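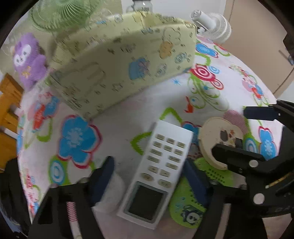 Figure 3. White remote control on a floral tablecloth.

4.2 Owner attitudes to restrained tuning

We were delighted by how generous owners were with their time. Of the 395 people who returned our survey, 117 drove a car with the Woneck body kit, and most favoured its quiet colours and modest grille over the showier Pretorius package. 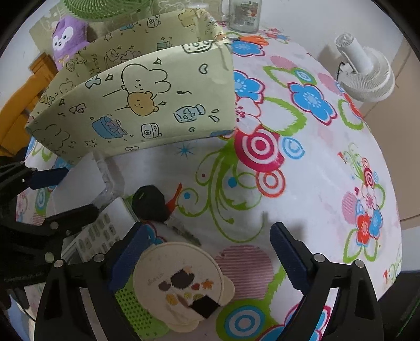
Ride comfort mattered a good deal too - often more than power - and we look at the Clusell wheels, which drew the warmest comments of all, in Section 4.3.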